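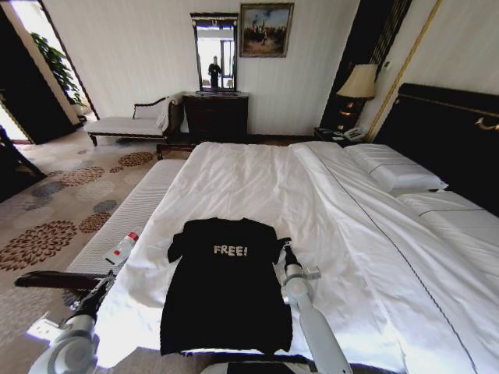 Both grippers at the sleeves, black tee on a white duvet.

Brevby: a two-armed shirt folder, built at home

README and data card, kept in one file so I stop forgetting to update the other one.

What this is

Brevby is a pair of white arms on a dark base that I've been putting together in the evenings, and this folder holds the recordings I use to teach it to fold T-shirts. I'm Florencio Aranda. The arms, wiring and most of the bad decisions are mine. Amnuay Bunnag wrote the playback tool and the calibration script, and he's the one to thank if anything runs on your machine the first time!

I started with towels and got bored. Shirts are much more fun, mainly because of the sleeves (a towel has no opinions about which way is up). So this release is shirts only, short sleeves only, one shirt at a time.

What's in the folder

There are 300 recordings in the main set. Of those, 200 start with the shirt already spread out flat, and the rest start with it dropped in a heap. Each recording has the head camera video, the joint positions for both arms, the gripper openings, and a small text file with my notes. Some of the notes are useful. Some say things like "left sleeve again, grrr" and you can skip them.

The folders are:

flat: shirt laid out, hem toward the robot
heap: shirt dropped, no particular pose
calib: what you need to line up the arms with the camera
notes: the text files, one per recording
tools: Amnuay's scripts

Starting pose for the flat set

Neckline away from the robot, hem nearest, sleeves out to the left and right. Each gripper parks by the sleeve on its own side before the fold starts. I don't smooth the bedding first. A wrinkled duvet under the shirt is fine and I'd like the policy to cope with it, so please don't file an issue telling me to iron.

The fold itself goes sleeves in, then sides, then hem up to the neckline. I teleoperate the whole thing and I'm not especially graceful at it. If you see an arm hover for a second, that's me thinking.

Getting it running

Unpack everything into one folder, go into tools, and run setup. Then run play with the name of any recording. You should get the video on one side and the joint traces on the other. If the traces are flat lines, you've pointed it at the calib folder (I do this all the time).

For real arms, calibrate before you do anything else. Put the calibration card where both grippers can reach it, run align, and touch the card's corners when it asks. Do the left arm first. The script doesn't check the order, it just gives you a mirrored answer, and I lost a whole evening in March to that one.

Keep the speed setting at 2 until you trust it. It goes higher. Mine mostly doesn't.

Labels

Every recording gets one of these:

good: I'd put it in a drawer
meh: folded, but crooked or bunched
fail: dropped it, grabbed the bedding, or I gave up

I labeled all of them myself, and then Amnuay relabeled a batch without looking at mine. We disagreed mostly on meh. He's stricter than I am. His labels are in the notes files under "second" and mine are under "first", so pick whichever of us you like better.

Known problems

The grippers love duvets. When a sleeve is thin and the bedding under it is puffy, they pinch both and the whole lot comes up together. Longer fingertips helped a bit, softer ones made it worse.

Black shirts on white bedding are the easy case. I haven't got enough white-on-white to say anything sensible about it, so don't expect a policy trained on this to manage your dress shirts.

Big printed letters on the chest seem to help the model work out which way the shirt is facing, and then it gets muddled with plain ones. Try covering the print in training if you need plain shirts to work. There's a switch for it in the tools folder called noprint.

The head camera can pick up people in mirrors. Check for that before you post clips anywhere.

Using it

Go ahead, for anything that isn't for sale. If you do sell something with it, write to me first. Fixes are very welcome, especially to align. Long sleeves are next, once I've rebuilt the left wrist.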